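Bellamy Hand Trials – Minutes, October
Held at the Grernodbridge workshop, 2:00 p.m.

1. Minutes of the last meeting approved with no changes.

2. Glove covers. The Lastero hand is now running with the dotted knit glove, and we're all pleased with how it looks on the wrist camera – fingertips and thumb both in view. Bench log stands at 385 grasps. 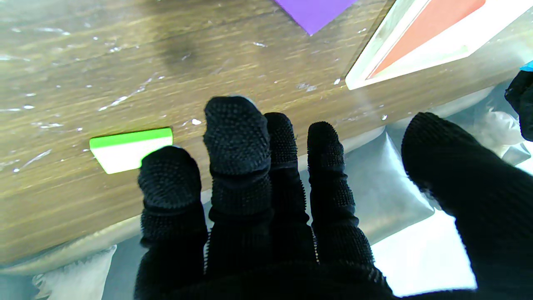

Gloved hand over the bench, wrist camera view.

3. Flat cards. Picking thin cards off plastic film is still the hardest task and easily the most fun to argue over. Agreed to run 40 more tries with the glove and 40 with bare fingertips, same controller settings for both. The Situtard two-finger gripper goes next on the same cards – great to have a real comparison at last!

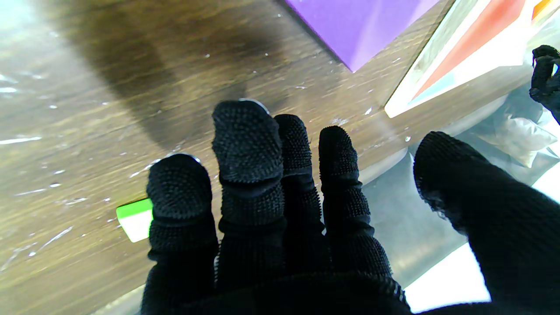

Grernodbridge asked by phone whether glove wear should be logged along with grip results, as a worn fingertip could skew the comparison. Agreed. Check the knit every 9 runs.

4. Budget. 2940 left for the year. Spare gloves approved.

Closed 3:15 p.m.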